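How a Robot Learns to Tidy Up Toys

By Mylene Agbayani

Do you like to put your toys away? Many children don't, and many grown-ups don't like it either. In our shared workshop on the ground floor of the old Marchetti shoe shop, we are building two robot arms which should do this job. We named the project Rineo. My daughter chose the name, and she says it is a good name for a robot who cleans.

An arm like this has joints, the same as you have. Touch your shoulder, then your elbow, then your wrist. These are places where your arm can bend or turn. Inside each joint of the robot there is a motor. When the motor turns a little, the part after it moves also. If you want to move the hand forward in a straight line, several motors must turn at the same moment, each one by a different amount. The computer calculates this for us, and it is very fast with it.

At the end of the arm is the gripper. It is the hand of the robot, but it has only two fingers. Try it yourself: hold your thumb and one finger like a crab and pick up a pencil. It works well! Now try to pick up a wet soap. You will see that two fingers have their difficulties.

Before the gripper takes something, it must open wide enough. Then it goes down, closes slowly, and feels how strong it is pressing. For practice we use toy animals and a plastic bin.
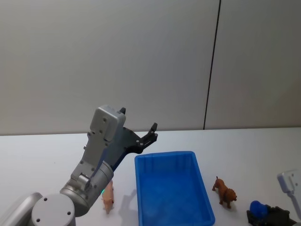 The gripper is wide open, with the pig on one side of the blue bin and the lion on the other.

For you it is easy to see which one is the pig. The robot must learn it. A camera gives the computer a picture, but for the computer a picture is only a very long list of numbers. We have a program, which we call Vistix, and it looks in these numbers for shapes and colors. To teach it, we showed it 4,000 pictures of toys. In July it still believed that a potato was a pig. We gave it more pictures of potatoes, and now it makes this mistake seldom.

Toy animals are harder to hold than blocks. A block has flat sides. A lion has legs, a mane and a tail, and if the fingers close on the wrong place, he turns around and slips out. My colleagues in the workshop wanted to start with blocks, but I insisted on animals — I find them nicer to look at the whole evening.

Now comes the part which children like the most: letting go. The arm brings its hand over the bin, and the fingers open. Then the motors have nothing more to do with the toy. Gravity does the rest. Gravity is the pull of the Earth, and it pulls everything down, you and me and also every toy.

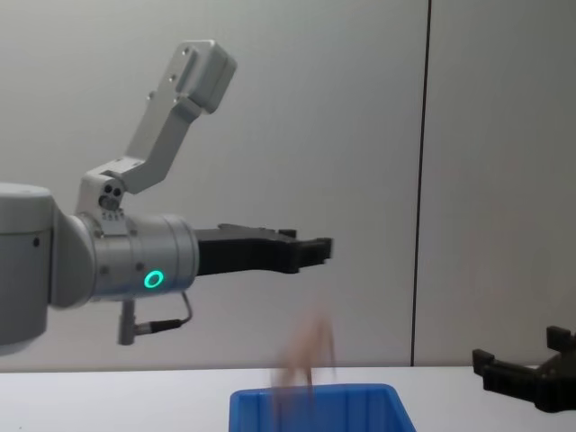

Something tan is falling toward the bin, so fast that the camera shows it only as a blur.

Why is it a blur? A camera needs a short time to take a picture. If a thing moves during this time, it is in many places in the same picture, and the places mix together. You can try this at home with a parent's phone. Let a sock fall in a room which is not very bright, and take a photo while it falls.

We wrote down every try in a notebook. Up to 13/12/2018 we had made 1,035 tries. In 128 of them the toy landed beside the bin or stayed lying on the table. After a bad try we look at what the arm did, change one thing in the program, and try again. We change only one thing each time, otherwise we don't know which change has helped.

A question for you to think about: if two arms want to reach over the same bin, who should go first? In Rineo, one arm waits until the other has moved away. You could write a different rule. Write it on paper in short steps, give it to a friend, and play the two robots with your own arms and a cooking pot.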